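Print this article | E-mail this to a friend

In Defense of the Bad Potluck

My town, Resthorpe, used to hold a supper every July in the park behind the library. You brought a dish. That was the whole of the law. One year there were 14 potato salads and a single bun, and people still talk about it the way other towns talk about a flood.

Then someone made a spreadsheet.

I don't want to be unfair to the spreadsheet. It arrived by e-mail in the spring, color-coded, with a tab for mains and a tab for sides and a tab for people who had not yet responded to the first two tabs. It asked for my dish, my backup dish, the oils used in both, and whether I would be needing an outlet. I had been planning to bring beans. I have always brought beans. I had never been asked to commit to them in writing before May, and I found I wasn't ready.

The supper that followed was the best-organized meal I have ever attended. The food came in the right order. There was enough of all of it. Each dish had a card in front of it in matching type, and people filed past reading the cards the way they read the labels in a museum, and with the same expression. By eight in the evening the tables were folded and everyone had gone home. The year of the potato salads we were out there until they shut the lights off on us.

I have been trying to work out what went missing. My best guess is that a potluck is a gamble (it's right there in the name) and we had taken out the luck and kept the pot. When you don't know what's coming, you have to talk to people. You ask what's in the orange one. You hear that it's Cletus Gallagher's and that he would rather not say. You take a spoonful out of manners, and then you're standing next to Cletus Gallagher for twenty minutes hearing about his knee, and by the end of it you know a man you had only ever waved at.

A card reading "Sweet Potato Casserole (V, GF)" ends that conversation before it starts. It's a very good card. I have no complaint about the card as a card.
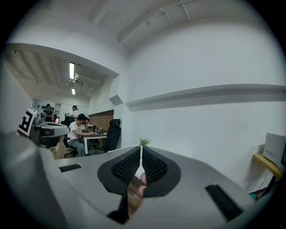
Defenders of the new way will say that I'm romanticizing hunger, and they have a point about the bun year. Roksolana Antoniuk, who built the spreadsheet and has forgiven me for a previous column on parking, put it to me plainly. Her son can't eat nuts. For years she brought his supper in a bag and he ate it on the grass while the rest of us roamed the tables like cattle. The cards were the first time he had filled a plate like anybody else.

I had no answer to that, and I still don't. Anyone who wants the old supper back has to say what they would do about the boy with the bag. I would keep the cards for whatever could hurt someone, in the largest letters available. I'd give him first pass down the line with a clean spoon for every dish. After that I would like the rest of the information withdrawn.

What I object to is how the useful thing never travels alone. We needed to know about nuts. We got the nuts, and along with them came the assigned arrival windows, the serving size guidance, the request that dishes be "crowd-friendly," and a follow-up survey asking me to rate the supper on a scale. I have eaten in Resthorpe all my life and until then I had never been asked to score it.

It's the same in the next town over. Histen had a swap table outside the post office for years, where you left what you didn't want and took what you did. It was mostly jigsaw puzzles. Now there is a form to leave a puzzle, and the puzzle must be complete, and I would like to know who is checking. A friend in Rembridge tells me her book club has bylaws. They were drawn up after two members both hosted in the same month, an event at which, as far as I can gather, there was extra cheese.

Each of these rules was written by a kind person trying to prevent a small embarrassment. I believe that. I have caused enough small embarrassments to know what they cost the host. But the small embarrassments were doing some work for us. Running out of buns gave a whole park full of people something to do. Two men drove off to find bread, came back an hour later with crackers and a watermelon, and got a round of applause I don't think either of them has had since. You can't put that on a tab.

There's also the matter of who stops coming. The spreadsheet favors people who know in April what they'll be cooking in July, and God bless them, they hold the country up. The rest of us used to turn up with a bag of chips and a guilty look. The chips went on the table and the guilt lasted until the first drink. Under the new arrangement the person with chips looks for the chips line, finds it already filled, and stays home. I know of three households on my own street who did, and one of them makes the good pickles. They'd have brought the pickles if they had been left alone to forget about it until that afternoon.

So here is my modest proposal for next summer. One page, taped to the library door. It gives the hour, it says to label anything with nuts, shellfish or the other usual villains, and it says to bring food. If we get 14 potato salads again, we will line them up and argue about them, and somebody's aunt will be offended, and the lights will go off on us.

I'm bringing beans. Please don't write it down.

Print this article | E-mail this to a friend

Reader comments

potsandpans: The bun year was a disgrace and I was there. We had driven over with three hungry kids. Crackers are not supper.

M. in Histen: The puzzle form is two lines long. I have done a 3000 piece lighthouse with a hole in the middle of the sky and I would happily fill out ten forms to avoid doing it again.

Old Mill Rd: My daughter has a milk allergy. Thank you for not skipping over that part. Could "the other usual villains" please be spelled out on the library door, though.

R. Antoniuk: I have put you down for beans.

lefthandlane: Was it paprika? In the orange one? I've wondered for years.

Recent columns

Who Is the Second Recycling Bin For
A Few Words on Parking, With Apologies
The Lenz Street Bridge and My Long Wait Beside It
Why I Still Own a Phone Book
Snow Days for Adults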